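¿Funciona de verdad el vinagre para que no destiña la ropa rosa?

Preguntado por Ulla Tikkanen

En todas partes leo que un chorro de vinagre "fija el color". He probado con 157 ml y sigo sin fiarme. ¿Alguien lo ha comprobado en serio?

Osaze Obi
Yo tampoco me lo creo. El vinagre puede ayudar con restos de cal o jabón, pero un tinte mal fijado de fábrica suelta color igual. Lavo a 18 grados y el rosa va aparte las primeras veces. Lo de las toallitas atrapacolor, pues tampoco pondría la mano en el fuego.
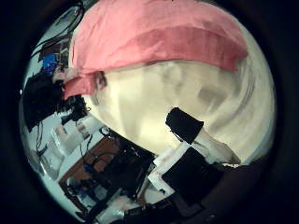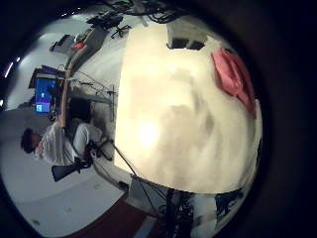 Tela rosa junto a algo blanco, en las dos fotos.

Prueba antes con un paño blanco húmedo: frotas una costura por dentro y miras si mancha. Si mancha, ni vinagre ni sal.

Bukola Shehu
mi abuela echaba sal y le iba bien

Zainab Okonkwo
Lo de la sal viene de teñir en casa, que es otra cosa. Con más de 1.000 comentarios en foros diciendo que sirve, todavía no he visto una prueba con dos prendas iguales.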